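Speaker notes: Thin Cotton, Small Clothes, and How to Fold Them
Evening talk at Grurside library, 32 chairs booked, doors at half past six
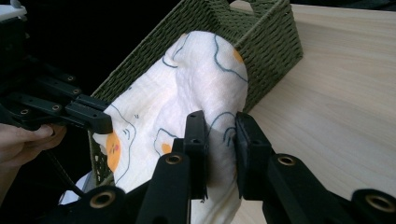
## Opening (stay on the first slide)

- Welcome everyone, wait for the tea queue to sit down.
- Ask: who has a drawer at home that won't shut? Hands up. Mine stays up too.
- Say what tonight is: one hour on folding thin printed cloth. Muslins, children's tops, pillowcases, the light stuff that slides about and never keeps an edge.
- Point to the slide. White cloth, so fine it's a little see-through, with cartoon faces on it and those lovely orange cheeks. I could look at this one all day! Let them enjoy it for a moment before moving on.
- Ask where they would start if they had it bunched up like that in front of them. Take two or three answers. Somebody will say "a corner". Good, hold on to that.

## Why thin cloth is harder than thick

A bath towel does half the work for you. It has weight, it lies down, and if you fold it badly it still looks like a folded towel. Thin cotton has none of that. Lift it in the middle and it balloons. Let go and it lands in a new shape every time (drop the practice cloth here, twice, so they can see it land differently).

Creases also show more on white. Mention the slide again: soft folds all over it, and you can pick out every one where the light falls.

Don't spend long on fibre. Last time at Karkik I talked about weave for ten minutes and lost the back row. If someone asks, take it in the break.

## Find the corners

This is the heart of the talk, so slow right down.

1. Put the heap on the table and leave the middle of it alone.
2. Run a finger along any edge until you meet a corner. Pinch it.
3. Keep that corner, follow the same edge with the other hand, find the next one.
4. Lift both and give one gentle shake. One! Three shakes and you've wrapped it round your own wrist.
5. Lay it down away from you, far edge first, and let the air run out towards your tummy.

Do it once without talking. Then do it again with the words. Then everybody has a go with the practice cloths from the box. Walk round. People at the back always hold it too high, so get them to bring their elbows down.

## Using the print

I love this bit. A printed cloth is a map, and once you see it you can't stop using it. Choose a face, or a coloured spot, and use it to check you're straight. On the cloth in the slide I'd go for the biggest orange cheek. Wherever it ends up after the first fold, I know which way round I am.

Things to try with the practice cloths:

- Fold so one face ends up on top. Children can find their own things that way.
- Fold with the print inside if the colours are strong and the cloth is going away for the summer.
- Stripes: fold along one. Spots: fold through the middle of a row.

Somebody usually asks about prints that are off-centre. Trust the edges and forget the picture for that one.

## Baskets

Change of pace, stand up, move to the side table.

Baskets get a lot of people cross, and I'm very fond of them. There's a green woven one behind the cloth on the slide, and I've brought two of my own to pass round. What I like in a woven basket for thin things: you can stand folded cloths upright in it like cards in a box, and pull one out without upsetting the rest.

Watch out for rough ends inside. Thin cotton catches on everything. Run an old pair of tights round the inside; if they snag, your muslins will too. Line it with a pillowcase and carry on.

Size: if you can't see the bottom when it's half full, go smaller.

## Break, ten minutes

Leave the practice cloths out. The best conversations happen over the table, and people who were shy earlier will have a go now.

Vosska handouts by the door, 100 printed. Staniforth hall folk asked for a spare pile in February, so keep some back.

## After the break: questions

Likely ones, with short answers.

*Do I need to iron first?* I don't. Smooth it with the flat of your hand, from the middle out.

*Fold or roll?* Roll for a suitcase, fold for a drawer.

*What about fitted sheets?* Groans from everyone. Say there's a whole other evening on that and I'd be delighted to come back.

*How long does a basketful take?* Time me! (Have the small basket ready. Put the radio on if the room allows it.)

## Finish

- One last fold all together, everyone standing, cloths in the air.
- Collect practice cloths at the door. There should be 93 in the box, and the yellow one with the torn hem can go to rags.
- Chairs stacked and lights off by nine.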